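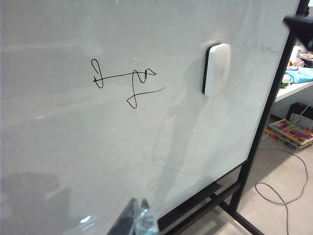 Whiteboard questions, answered
Furkora Whiteboards, Ciditz
Last updated Oct 17, 2026

We sell whiteboards, mend the ones that can be mended, and spend a surprising amount of every week on the telephone talking about how to clean them. We like those calls, so please keep making them, but if you only want a quick answer while you're standing there with a cloth in your hand, it may well be on this page. The questions are the ones that come up most, in no very sensible order.

How often should I clean my board properly?

Wiping with the eraser is fine from day to day. For a proper clean, with a damp cloth and a drop of washing-up liquid, once a week is plenty for a board that gets daily use, and once a month will do for the one in the kitchen with the shopping on it. Go over it again with clean water, then dry it with something soft. People do tend to skip the rinsing, and then ring us a few days later to say the board looks worse than before, and it's nearly always a film of soap that the ink has settled into.

Somebody has left a scribble on the board and the eraser won't shift it. What now?

First, don't scrub! Old dry-wipe ink that has sat there since July can be every bit as stubborn as permanent marker, and the cure is the same for both. Take a fresh dry-wipe pen, black for preference, and draw straight over the old line so it's completely covered. Wipe it off while it's still wet. The new ink loosens the old, and most of it should come away together. You may need two or three goes for a signature or a long loopy doodle, as the pen tends to rest at the turns and leave more ink there.

If a shadow remains, put a little whiteboard cleaner on a cloth, leave it on the mark for a minute and wipe gently. Try a corner first if you don't know what your board is made of.

Can I use nail varnish remover, or a scouring sponge, or toothpaste?

We've been asked about all three, and hairspray too, and once about lemon curd, which we think was a misunderstanding. Scouring sponges and toothpaste are both scratchy and will dull a glossy surface for good. Nail varnish remover might take the mark off, but on a painted or melamine board it can take the finish off as well. Please leave it in the bathroom cabinet.

My board is so shiny that I can't read it from the side. Is it faulty?

No, it's just being glossy. A glossy board wipes beautifully and it also behaves a bit like a pond — stand at a steep angle to it and you'll get bands of light from the ceiling fittings, and a soft, dim version of whatever happens to be near it. There are a few things worth trying before you spend any money:

Switch off the row of lights nearest the board and see whether you miss it.
Move the board to a wall at right angles to the window, so that daylight runs along it.
Tip the top edge forward very slightly with a pair of felt pads behind the frame.
Use black or dark blue pens. Yellow and orange vanish the moment there's any shine, and pale green isn't much better.

If none of that helps, a matt board is kinder on the eyes, particularly in a long room. It does hold on to ink more, so you'll be cleaning it more often. We're happy to send a small sample of each so that you can hold them up under your own lights before deciding.

Will a magnetic eraser stick to any whiteboard?

Only to one with steel in it. If you aren't sure, try a fridge magnet in the middle of the board (the middle, please, as some frames are steel when the board isn't). Glass boards are a law unto themselves and usually want a stronger magnet than the one in an ordinary eraser. For boards that won't take a magnet at all, we sell a little tray that sits along the bottom.

Should the eraser live on the board?

We're all for it. An eraser that stays on the board gets used, and one that lives on a shelf ends up underneath something. Put it near the side, where it won't take up good writing space, and at a height everybody can reach. Do shift it when you give the board its weekly wash, or you'll end up with a grey outline where it has been sitting.

Can I wash the eraser?

If it's a felt one, you can. Knock the dust out of it outdoors first, ideally not into the wind, then wash the felt in lukewarm soapy water, squeeze it and leave it face up until it's quite dry. Overnight isn't always enough. A damp eraser smears ink about in a most dispiriting way. Our Erberg eraser has peel-off felts, so you can just take off the top layer and carry on with the next. It comes with 23 of them.

Why does my pen skip?

Either it's drying out or there's something greasy on the board. Draw a line somewhere else, well away from where people lean their hands. If it comes out cleanly there, it's the board that needs washing. If it skips there too, recap the pen, store it flat for a day and give it one more chance. Pens kept upright with the cap at the top always seem to give up early.

What's a good size for a small office or a spare room?

Wider than you think, and not as tall. The very top of a tall board is only any use to tall people, and the bottom ends up hidden behind whatever table you've pushed against it. The one we sell most is the small Quintela, 970 mm wide, with a slim black frame. It will take a week's plans for a small team, or the whole family's comings and goings, and it goes in the back of most hatchbacks if you put the seats down.

Do I have to fix it to the wall?

Not at all. A board can be leant, stood on an easel or laid flat on a table, and some people much prefer it flat when several of them are drawing at once. If you do lay it flat, put something soft underneath so the frame doesn't mark the table, and don't let mugs anywhere near it. If you're leaning it, put a strip of rubber under the bottom edge.

There's always clutter round our board. Any ideas?

Oh, we sympathise. Any flat surface behind or beside a whiteboard seems to fill up with cloths, pots, dead pens and things that were only going to be there until lunchtime. What has worked in our own workshop is one container for pens, one hook for the cloth, and nothing else allowed within arm's reach. Throw out a dead pen the moment you find it. If you put it back in the pot, you will pick it up again tomorrow, and so will everyone else.

Crumpled cloths are worth a word of their own. Hang them up to dry between uses, and wash them without fabric softener, as it leaves a coating on the board that ink doesn't like at all.

How do I keep something on the board without it being wiped off?

Put a box round it and write KEEP, with the date. It works better than you'd expect. For anything that needs to stay for months, such as the lines of a calendar, use thin whiteboard tape for the lines and ordinary pen for what goes inside them. Or take a photograph, of course, and let the board go back to being a board.

Can an old board be rescued?

Quite often. If it's only stained, a deep clean will usually see to it, and we charge 43 euros for that, collection within Ciditz included. If the coating has worn through you'll notice a rough, greyish patch that grabs the ink, and cleaning won't bring that back. We can resurface steel boards, though not melamine ones. Send us a photograph taken in daylight, and one with the lights on if you can manage it, and Renzo Morelli in the workshop will tell you whether it's worth the trouble. He's very fair about it, and has talked more people out of a repair than into one.

My question isn't on the list.

Then do ring, or use the form on our contact page. Photographs are always welcome, and you needn't clean the board first. We close for lunch, so if it rings and rings, please try again after two.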